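Hiltex begins collecting two-arm handling examples at Pridurdale site

Hiltex has started recording example runs for a learning system intended to handle small, irregular goods with two unlike hands. The work is being done at the company's Pridurdale site on a two-arm robot, with a multi-fingered hand on the left arm and a parallel gripper on the right. The dataset, named Stalonlow, will be used to train a single control policy for both arms.

An operator guides the arms through each run while the system logs joint positions, gripper opening and the view from a camera at the robot's head. Runs last up to 83 seconds. A run that ends early or includes a dropped item is kept but labeled separately, and the training code can weight the two groups differently.
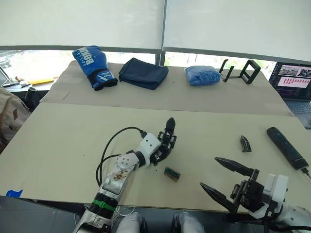
The left hand beside a circuit board, with the right gripper open. A boxing glove, a cloth pouch and a phone holder stand are among the items on the far table.

The first block of the dataset holds 207 accepted runs. Hiltex says the object list was chosen for differences in stiffness and surface. Soft items such as the boxing glove change shape under load, and thin flat parts such as circuit boards leave little room for a finger to get under the edge. The company plans to add 6 more objects before the second block is recorded.

Assignment of tasks to each arm is fixed for now. The parallel gripper takes items that can be held between two flat faces or along a straight side, and the multi-fingered hand is used for pushing, steadying and pickup from above. Handovers between the arms are not part of the first block.

Object positions are changed between runs, and the work surface is changed between sessions — bare tabletop in some, cardboard sheets in others. According to Hiltex, an earlier policy trained on one surface lost accuracy when the background color changed. 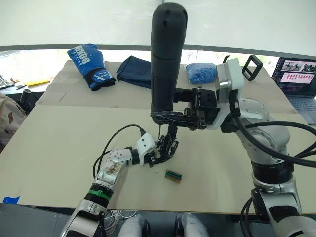

The right gripper holding a black cylindrical object upright over the cardboard, with the left hand's fingers curled downward.

Labeling is handled with Somboon, an in-house tool that splits each run into approach, contact, transport and release. Each split is checked against the gripper and finger readings, and runs in which the two disagree by more than 3 video frames go back for manual review.

Collection of the second block is due to start in December. Hiltex has not said if the data will be made available outside the company.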